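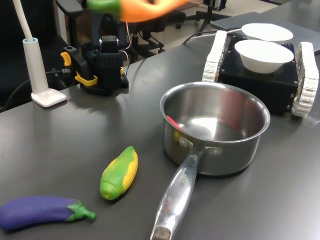

Pre-opening check, Table 2: pick-and-place demonstration
Wukton open day, Friday. Checked by Yaw Owusu, countersigned by Begoña Casado.
Results are OK, ACTION or N/A. Comments follow each item.

1. Arm base fixed to table
OK. Yellow clamp on the tabletop edge tightened by hand, then rechecked after 14 cycles. No movement.

2. Cables
ACTION. Lamp cable runs along the tabletop at the back left. Tape down before doors open. Arm cable loops up behind the base; check that the loop does not catch at full rotation.

3. Play food (carrot, corn cob, aubergine, small red piece)
OK. No splits or sharp edges. Wipe between groups.

4. Saucepan
OK. Handle rivets sound. Handle points towards the visitor side, within reach of children. Turn it inwards for the afternoon session. B.C.

5. Tracked platform
OK with comment. Drive to stay disabled while bowls are on the chassis. The two bowls are not fixed and will slide if the tracks start suddenly.

6. Gripper
OK. Closing force set at 36 per cent in the Pramum controller. Holds the carrot through a full swing. Do not raise the setting to suit the aubergine; change the grip point.

7. Emergency stop
OK. Tested twice from the operator's seat and once from the visitor side. Arm holds position on stop and does not drop its load.

8. Visitor line
ACTION. Floor tape not yet laid. Use the Raltthorpe layout, measured from the table edge and not from the arm base.

9. Chairs and tripod behind table
ACTION. Move office chairs clear of the rear walkway. Tripod may stay if its feet are marked.

10. Fire extinguisher
N/A. Covered on the Lamrani hall sheet.

Items 2, 8 and 9 to be closed before the first group. Initial here when done: Y.O.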